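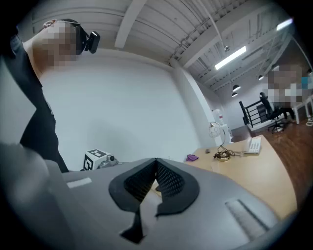
Fig. 4: Câmara compacta usada na cabeça, presa por uma fita preta.

4.2 Emparelhar a câmara com a aplicação Gravent

Requisitos: firmware 1.14 ou posterior, bateria com carga mínima de 53 % e cartão de memória formatado no próprio aparelho.

1. Ligue a câmara e aguarde que o indicador de estado fique azul fixo.
2. No telemóvel, abra a Gravent e toque em Dispositivos > Adicionar.
3. Selecione a rede com o prefixo NENDWOOD e introduza o código impresso no interior da tampa da bateria.
4. Confirme o emparelhamento na câmara com uma pressão curta no botão lateral.
5. Em Definições > Armazenamento, escolha a pasta de destino e o tamanho máximo de cada ficheiro.

Nota: a transferência automática só arranca com o telemóvel ligado a uma rede Wi-Fi. Um cartão cheio demora quase 80 minutos a transferir.

Nota: a fita pode ser lavada à mão, sem o suporte. Não utilizar lixívia nem máquina de secar.

CUIDADO: não retire o cartão enquanto o indicador piscar a laranja. Os ficheiros em gravação ficam ilegíveis.

CUIDADO: não carregue a bateria com a câmara colocada na cabeça.

Se o código for recusado, mantenha o botão lateral premido durante 14 segundos e repita a partir do passo 2. As gravações existentes não são apagadas.

Para repor as definições de fábrica, ver 4.5.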